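Okay, a little thread on gripper width estimation, because I've spent most of February inside one small piece of our tracking code and I have feelings about it.

---

The setup, for anyone new – we record with hand-held grippers, and the software has to work out how far apart the fingers are in every image. Simple, right? I thought so too, bless me.

---

Our old estimator (part of Arside, our in-house toolkit) looked for the finger edges and fitted a line to each. Lovely on a plain gray bench. Put it over wood with a strong grain and it would happily lock on to the grain instead, and tell you the jaws had moved when they hadn't.

---

So I tried masking by color first, which got me most of the way, and then a small smoothing filter on top, which I was very proud of until I noticed it was eating quick closes. If you shut the jaws in under 90 ms it just shrugged and drew a gentle slope.

---

What I have now is 2 passes. The first finds the pads and doesn't care about the background at all. The second checks the pad positions against the travel limits we measured in calibration, and throws out anything the hardware couldn't do.

---
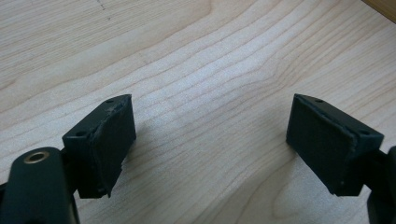
Potmont, February

Jaws open over pale wood with long wavy grain, my old enemy. The ragged pad edges matter too, by the way – the first pass wants a clean border, so I let it average along the whole pad face.

---

I reran nearly 300 old clips overnight and I'm still going through the disagreements with my coffee. Will post the plots on Wednesday if the Ledesma branch merges before then.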